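Corner Shop Snack Names, a small dataset

Hi! I'm Pallavi Mishra, and I've been writing down the names of snacks for longer than I'd like to admit. This file goes with snacks.csv and tries to answer the things people keep emailing me about. If you only want the data, grab the CSV and the notes file and skip the rest, I won't be hurt.

What's in it

853 rows, one per product name, collected from small shops in and near Flinthorpe. I started because I wanted to know how many chip flavors have the word "magic" in them (four, so far, and two of those are the same chip in different bags). Then my cousin Brijesh Malhotra started sending me names from his side of town and the whole thing got out of hand in the best way.

Columns

name: the product name as I copied it down, capitals and all
name_plain: the same thing in lower case with the punctuation stripped
kind: chips, cookie, cracker, candy, noodle, drink, sandwich, other
script: the writing system on the front of the pack
gloss: my English version of the name, when it needed one
shop: a short code, see shops.txt
who: PM or BM
notes: anything goes

The kind column is where most of the arguments live. Is a rice puff a chip or a cracker? I say cracker. Brijesh says chip. We settled on whoever typed the row gets to choose, so please don't build anything serious on that column without looking at it first.

Where the names came from

Most of them came from me standing in an aisle with a notebook. A smaller pile came from Dhanial, the grocery by the bus station, where the owner let me copy names straight off his order sheets. Those rows have "order sheet" in the notes and they're a bit different, with shortened words and sizes stuck on the end (I took the sizes out, but I bet I missed a few).

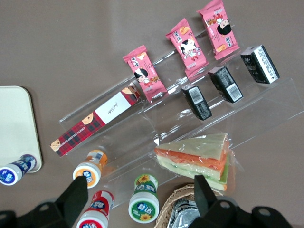
Flinthorpe, June

Version 4 is up! The big change is the gloss column, which used to be a mess of my half-guesses. I went back through it row by row and put a question mark after every gloss I'm not sure of. If you read one of these languages better than I do, and plenty of you will, please send corrections. Puns are the hardest part. I have one cracker name that three different people have explained to me in three different ways, and I like all of them, so all three are in the notes.

I also dropped 15 rows that turned out to be slogans. Sorry to anyone who was fond of "Crunch Is Calling."

Known problems

Candy is thin. I don't eat much of it and it shows.
Shop code PL is Plenport, the market hall, and covers several stalls under one code. I should have split them at the start and now I can't.
Some names got line breaks in the middle from a spreadsheet export. Run fix_breaks.py if they bother you.

Using it

Do what you like with it, just keep the readme with the file. A teacher wrote to say she pulled 200 rows for a spelling game and that made my whole week. There's also a baby name generator out there trained on version 2, and I would love to meet a kid called Grikeo.

Corrections go in the issues tab, or to my email in contact.txt. Brijesh answers faster than I do.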